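Grasgate Makers' Market — Progress Report to the Program Office
Period ending September

1. Status

The shared retail program at Grasgate is open and trading. Eight designer stalls were planned for the first season and all are let. Four of the designers also cut and sew on site, in the rear workroom. Ezekiel Dunleavy manages the floor. Dörte Ostermann handles designer contracts and sizing standards.

2. Sales and stock

Stock intake for the period was 700 garments, mostly knitwear and outer layers. Roughly 600 have been tagged and entered in the Trorkus inventory system. The remainder are held back pending corrected care labels — the fiber content on one batch of scarves was listed in the wrong order. Plostard has agreed to reprint the labels at no charge.

Returns are mainly for fit. Ostermann has asked each designer to supply a flat measurement chart per style, and the charts will hang on the rail next to the garments.
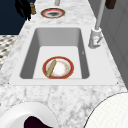 Fig. 1. Sink and marble countertop, with a red-rimmed plate in the basin.

3. Fixtures and fitting rooms

The second fitting room is in use. Curtain track on the first was replaced after it pulled out of the ceiling. Rail spacing on the north wall is still too tight for coats and will be changed when the Shehu stall moves forward.

4. Next period

Tavion Castellanos will run the winter designer intake. Applications close in November. Ans Declercq is preparing a revised commission schedule for review by the program office. We request release of the second grant payment on the existing terms.

Submitted by Otis Alcantara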